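Surge protector keeps clicking off with the space heater - bad strip or bad outlet?
Posted in Home Electrical, Jun 21, 2021

hollowaybend
I moved my home office out to the back room in May and I've been fighting with the power ever since. The room has one outlet I can get to (the other one is behind a bookcase that is never moving again), so I bought a Skuner six-outlet strip and ran everything off it. Laptop, monitor, lamp, phone charger, and a small space heater for the mornings, because that room stays cold well into summer where we are.

For the first couple of weeks it was fine. Then the little reset button on the strip started popping out. It never does it right away, it takes a while with the heater on high, and then click, everything goes dark except the laptop. I push the button back in after a few minutes and it's good again until the next morning. The breaker in the panel has never tripped, not once. 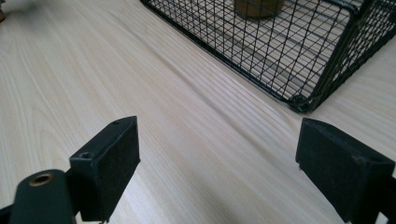 I did try swapping things around. With the heater on low it will run all day. With the heater off I can plug in anything I want. The plug on the strip gets pretty warm where it goes into the wall, and the outlet itself is kind of loose - the plug sags a little unless I push it back up.

My brother-in-law says just get a heavier strip, and I found a Trurska one for 24 dollars that looks a lot beefier. But if the outlet is the problem I don't want to spend the money twice. House is older, I'm guessing the outlet is original. What would you do first?

pinegrove_dad
Heater goes straight in the wall. Never on a strip. Mine says so right on the tag by the cord, go look at yours. The button is doing its job.

switchleg
Yep to the above, but I'd go a bit further, because you kind of buried the important part at the bottom.

A heater on high usually pulls 1500 watts, and that's 12 and a half amps on a regular 120 volt circuit. Add the monitor and the lamp and the rest of it and you're creeping up on what a normal 15 amp strip can carry. It'll hold for a while and then the thermal breaker inside warms up and lets go, and that matches your story pretty much exactly. So no, I don't think the strip is bad. A beefier one might not click off as quickly, and then you've got the same load going through the same tired outlet for even longer, which I like a lot less.

The loose outlet and the warm plug are what would bug me. The springy contacts inside wear out after years of plugging and unplugging, and once they don't grip, that spot heats up. I'd quit using that outlet for the heater today and get it replaced. It's a cheap part and a short job if the wiring behind it is in good shape. Breaker off, check with a tester that it's really dead, and use the screw terminals instead of the push-in holes on the back. If you find anything brown or crispy in there, or aluminum wire, stop and call an electrician. Leave that breaker off in the meantime.

We had the same thing in our old place in Hollis, and the plastic had gone yellow on one side by the time I noticed it.

Once the new outlet is in, heater in one half, strip with the computer stuff in the other. Both halves are normally on the same circuit, so if the panel breaker starts tripping after that, you need to find out what else is on it.

hollowaybend
Ok, checked the tag and it does say wall outlet only, so that's on me! Heater is unplugged and sitting in the hall. I also flipped that breaker off to see what went with it, and the hallway light and the bathroom outlet both died, so I guess they share. There's an electrician over in Nokville who did my neighbor's panel and I left a message. I'd rather have somebody who knows what they're looking at open up the first one. I'll ask about a separate line for that room while they're here.

switchleg
Good plan. Have them check the one behind the bookcase too - sorry.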